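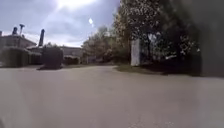
Tostgate, im August

So, jetzt habe ich endlich mal wieder Zeit zum Schreiben, der Kaffee steht neben der Tastatur und die Kniekehlen sind immer noch rot vom Sonnenbrand. Wer hier nur wegen der Gartenbeiträge mitliest: Entschuldigt, heute geht es wieder um unsere Robotik-AG und um Hladun. Hladun ist unser kleiner Rover, benannt nach gar nichts, der Name stand irgendwann auf einem Zettel an der Werkstatttür und ist geblieben.

Die Aufgabe für den Sommer klingt so harmlos: Hladun soll draußen allein über den Platz fahren, am Grasstreifen entlang, und dabei auf dem Asphalt bleiben. Drinnen in der Halle kann er das längst. Da folgt er der Wand wie ein braver Hund, da stimmt das Licht, da ist der Boden überall gleich. Und dann trägt man ihn raus in die pralle Sonne und er hält den halben Platz für etwas anderes als Boden. Links, wo der Belag so blass und ausgewaschen aussieht, wollte er partout nicht hin!

Wir haben erst natürlich alles Mögliche verdächtigt. Renato war überzeugt, dass es am Akku liegt (Renato ist immer überzeugt, dass es am Akku liegt), also haben wir den Akku getauscht. Flor hat die Kabel zur Kamera durchgemessen, zweimal. Ich habe auf dem Boden gesessen und Logdateien gelesen, bis ich auf dem Bildschirm nur noch mein eigenes Gesicht gesehen habe, denn Laptops und Mittagssonne, das wird in diesem Leben nichts mehr. Irgendwann hatte Divina einen großen Pappkarton aufgetrieben, und darin habe ich dann den Rest des Nachmittags mit dem Kopf gesteckt. Sehr würdevoll.

Im Karton kam dann immerhin die Erleuchtung. Unsere Software sucht sich am Anfang der Fahrt ein Stück Boden direkt vor den Rädern und merkt sich, wie hell das ist. Alles, was ähnlich hell ist, gilt als befahrbar. In der Halle wunderbar. Draußen reicht ein bisschen Blendung, und schon passt der gemerkte Wert nur noch für die eine Seite. Und wenn die Sonne auch noch mit im Bild steht, regelt die Belichtung so weit herunter, dass Hecke und Bäume ein einziger dunkler Brei werden. Damit fehlte ihm gleich die nächste Orientierung, denn an der Hecke sollte er ja eigentlich erkennen, wo der Platz aufhört.

Muthoni hat daraufhin vorgeschlagen, den Himmel einfach wegzuschneiden. Also die obere Bildhälfte gar nicht erst auswerten und die Belichtung nur nach der unteren richten. Da haben wir uns alle ein bisschen angeschaut, so nach dem Motto: Warum machen wir das nicht seit Mai? Der Umbau hat keine halbe Stunde gedauert, die Diskussion, wie die Funktion heißen soll, deutlich länger. Sie heißt jetzt Flamodeo. Fragt nicht. Im Code steht tatsächlich "flamodeo_an = True", und wenn in 2 Jahren jemand anders die AG übernimmt, wird dieser Mensch uns verfluchen.

Danach haben wir gesammelt: 218 Testbilder, alle vom Platz, mit Sonne von vorn, von der Seite und von hinten. Die wollen jetzt beschriftet werden, Bild für Bild: Boden, Gras, Hecke, Rest. Chepkoech hat sich dafür ein kleines Programm geschrieben, bei dem man mit der Maus einfach die Kanten nachzieht, und das ist schon viel angenehmer als das Gefrickel vom letzten Jahr. Trotzdem, nach fünfzig Bildern träumt man von Hecken. Der Grasstreifen ist übrigens das Gemeinste daran. So ein dünner grünbrauner Strich, der sich hinten am Pflanzenrand um die Kurve zieht, und bei manchen Aufnahmen haben Flor und ich zwei völlig verschiedene Linien gezogen und waren uns beide ganz sicher.

Unser Ziel bis zum Wettbewerb in Tarnine: 600 beschriftete Bilder und 5 Fahrten hintereinander, ohne dass jemand eingreifen muss. Bisher war nach der zweiten immer Schluss. Beim letzten Mal ist er wunderschön geradeaus gefahren, ganz langsam, wir haben schon gejubelt, und dann ist er stehen geblieben und hat sich auf der Stelle gedreht. Dreimal! Den Grund dafür kenne ich noch nicht. Renato sagt, Akku.

Nächste Woche probieren wir es am Vormittag, da steht die Sonne hinter uns, und danach noch mal abends mit den langen Schatten, vor denen graut mir jetzt schon. Falls jemand von euch eine günstige Sonnenblende für kleine Kameras kennt, die nicht beim ersten Holpern abfällt, schreibt es mir bitte in die Kommentare. Die aus Joghurtbecher hält noch, aber sie riecht inzwischen nach Erdbeere und zieht Wespen an.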